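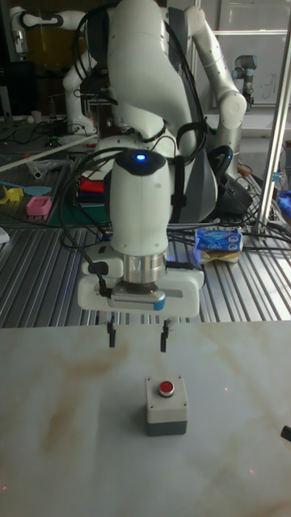 I want to spend this session on push buttons, and mostly on the boxes we put them in, as everyone rushes that bit. My first one at Movthorpe was a dreadful thing, a big switch in a tiny case, and it skidded off across the bench whenever anyone leaned on it. So do look at the shape of the one on the marble-patterned top before you start drawing your own: a small square box, light grey above and darker grey below, with small screws at the corners and the round red button sitting on top in its silver metal rim. It's a plain layout and I'm very fond of it!

## Before you pick up a drill

Read the sheet that comes with your button (Dilek Polat has the spares if yours has wandered off). It gives the hole size for the panel and the depth you need behind it, and the depth is what catches people out. The wires have to bend somewhere. Last January I had a lovely neat lid that wouldn't close, and I ended up filing bits off the inside for most of an afternoon.

Mark the centre by drawing both diagonals lightly in pencil, then punch it. Start with the 3 mm pilot and work up. Go slowly on plastic, it grabs.

## Wiring

We're only using two terminals, the pair marked NO (normally open). Strip the ends, twist them, and give each one a gentle tug once the screw is down. If it slides out, do it again. Leave 50 mm of slack inside so you can lift the lid off without pulling everything apart, and tie a knot or fit a clip where the cable goes through the wall.

Then get the meter on it, set to continuity. Silent at rest, beep when pressed. If you get the beep the other way round you've picked the NC pair, so swap over and carry on.

## A word on colour

People do read red as "stop", whatever you meant by it. If your button rings a bell or starts a timer, please pick green or white from the Elier tray. And a button that stops something for safety is a different part altogether, with its own rules, and we'll do those with the Nic Aodha notes in the second half of term.

## For next time

- Finished box, lid on, screws in
- A sketch with your hole size and the depth written on it
- One thing you'd change (mine is always the cable hole)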